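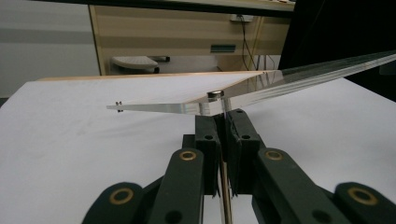

Temps de lecture : 2 min

3. Lire la transparence : les bords avant les surfaces

Comment reconnaît-on une matière qui laisse voir ce qu'il y a derrière elle ? La question nous passionne depuis les premiers essais menés à Gilville, et les réponses des participants ont dépassé nos attentes ! Sur les 20 personnes interrogées en avril, presque toutes ont parlé d'abord des bords : un trait clair, une teinte verdâtre, un éclat sur l'arête. La face, elle, n'est citée que lorsqu'elle renvoie quelque chose de la pièce.

Benkirane et Vlachopoulos avaient déjà signalé cet effet pour le verre soufflé. Nous le retrouvons avec l'acrylique, et même renforcé quand la tranche est épaisse (fig. 1).
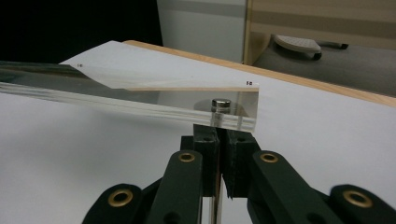 Figure 1. Barre d'acrylique transparent ; reflets le long du bord avant, petit cylindre métallique posé dessus.

Le vocabulaire mérite qu'on s'y arrête. « Clair », « vide », « mouillé », « froid » : Swanepoel y voit des jugements tactiles empruntés par l'œil, et cette piste nous paraît d'une grande richesse. Elle rejoint les carnets d'atelier dépouillés par Ruchti, où le mot « eau » désigne tantôt la matière, tantôt son reflet. Reste le cas des objets vus à contre-jour, que nous reprenons en section 4.

À lire aussi
Nommer le brillant : enquête à Trodari
Rhodri Lewis, Le lexique des verriers
Les couleurs sans nom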